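## 4. Setting up a faculty profile

Section 4 covers a first-time profile in Vavotard for clinical and academic staff at the Rostami School of Medicine. It assumes your account has been activated and you can sign in. If you had a profile in the old directory, do section 3 (Import) first, then come back and start at step 4.2.

You will need:

- your appointment letter or most recent reappointment letter
- a current CV, in any format
- your publication list, if you keep one separately
- the exact names of your home department and any cross-appointed departments

### 4.1 Create the record

1. Sign in and open **My Profile**.
2. Select **New record**. The form opens on the **Names and degrees** tab.
3. Enter your name the way you want it shown to the public. The legal name field underneath is filled from payroll and can't be edited.
4. Add each degree on its own line, highest first. Use the short form (MD, PhD, MSc) with no periods.
5. Add fellowships and licensing credentials in the **Credentials** box. Don't repeat your degrees there.
6. Select **Save draft**.

**Note:** A draft is visible to you and your department's profile editor. It doesn't appear in search.

### 4.2 Enter appointments

The appointments table drives the title line at the top of your page, so take some care with it.

1. Open the **Appointments** tab and select **Add**.
2. Choose the rank from the list. If your letter says "Clinical Associate Professor", pick that and not "Associate Professor".
3. Choose the department. Start typing and wait for the list to load. Don't press Enter on a partly typed name.
4. Enter the start year. Leave the end year blank for a current appointment.
5. Repeat for each cross-appointment, then tick **Primary** beside your home department.
6. If you hold a named chair, enter it in the **Chair or professorship** field, worded as in the letter.

You can show up to 3 current appointments in the title line. Any others go under "Additional appointments" further down the page.

**Caution:** Past leadership roles (division head, program director, vice chair) belong in the **Roles** table with both years filled in. If the end year is missing, Vavotard treats the role as current and shows it in the title line. 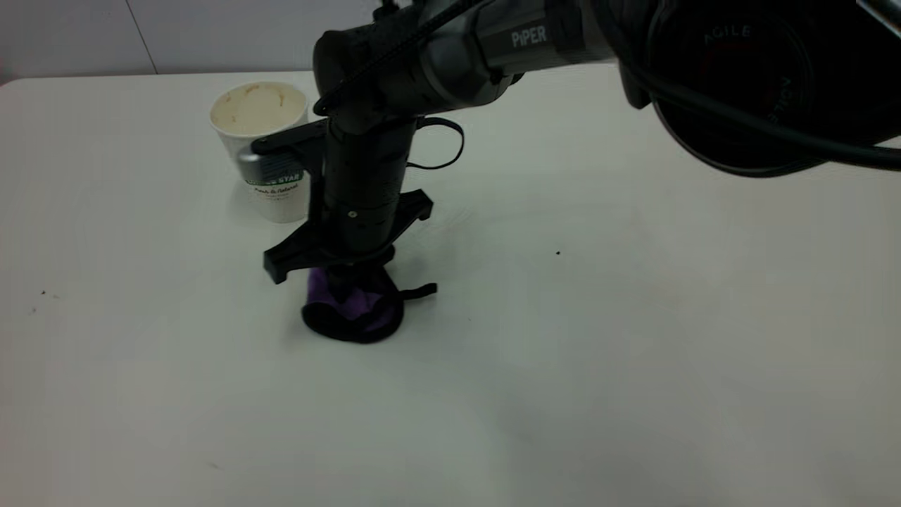 One reader of the last edition asked whether an appointment at a previous university should go in the same table. It should not. Use **Previous appointments**, at the bottom of the tab, where the institution field is free text. The same reader wanted to know about adjunct status held somewhere else at the moment, and that does go in the main table, with **External** ticked.

### 4.3 Write the biography

The biography field takes up to 600 words. The counter under the box turns orange as you near the limit, and the form won't save past it.

1. Open the **Biography** tab.
2. Write in the third person and begin with your full name and current position.
3. Follow with training and earlier posts, in date order.
4. Describe your research or clinical focus in words a patient or a first-year student could follow.
5. Put board memberships and society offices near the end, with years.
6. Select **Check** to run the spelling and link check.

Canadian spelling is the default. The checker will flag "center" even where it is part of the proper name of an American hospital. Select **Ignore** for those and leave the name as the hospital writes it.

Pasting from a word processor brings hidden formatting with it. Use **Paste as plain text** from the small menu above the box. If the text comes out in two different sizes, select all of it, choose **Clear formatting**, and put your italics back in by hand.

**Note:** Don't list prizes in the biography if they are already in the **Awards** table. They will show twice on the public page.

### 4.4 Add publications

Publications come from Warkano, the library's citation store. Vavotard reads from it overnight.

1. Open the **Publications** tab and select **Link to Warkano**.
2. Sign in to Warkano when asked. The password is your library one.
3. Go through the list of suggested matches and select **Mine** or **Not mine** for each.
4. Choose up to 20 items to feature. They appear first, in the order you drag them.
5. Select **Save and close**. The list on your profile will be empty until the next morning.
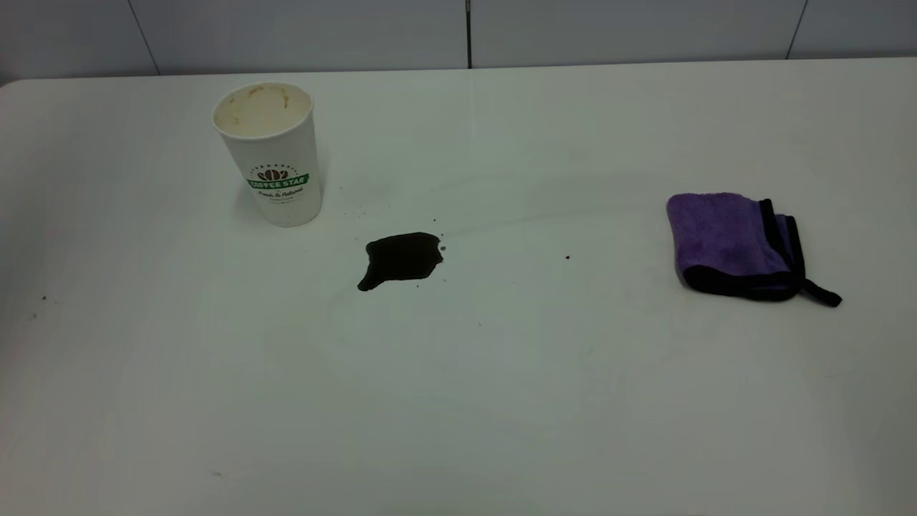 If your surname is a common one, expect a good number of wrong matches the first time. Adding your former names and the initials you have published under, in **Author variants**, cuts the list down a great deal. Do it before you start marking items, as the suggestions are rebuilt each time the variants change and your marks on unsaved items are lost.

Book chapters and conference abstracts are hidden by default. To show them, open **Display options** and tick the types you want.

### 4.5 Photo and contact details

1. Open the **Contact** tab.
2. Confirm your office, mailing address and phone. Clinic numbers go in the **Patient bookings** field only.
3. Upload a head-and-shoulders photo as a JPEG or PNG.
4. Move the crop box until your face sits in the middle, then select **Apply**.

**Caution:** The email address on this tab is public. Personal addresses and pager numbers should not be entered anywhere in the form.

### 4.6 Submit for review

1. Select **Preview** and read the whole page.
2. Go back and fix anything marked in red. Items marked in yellow are optional.
3. Select **Submit**. The status changes to *With department*.

Your department's editor either publishes the profile or returns it with comments. You can't make changes while it is being reviewed. To pull it back, select **Withdraw**, make your edits and submit again.

If the status shows *Error 101*, the primary appointment doesn't match the payroll record. Check the rank and department in 4.2 against your letter. If they agree, send a copy of the letter to the Brinex help desk through the **Support** link and leave the profile as it is until they reply.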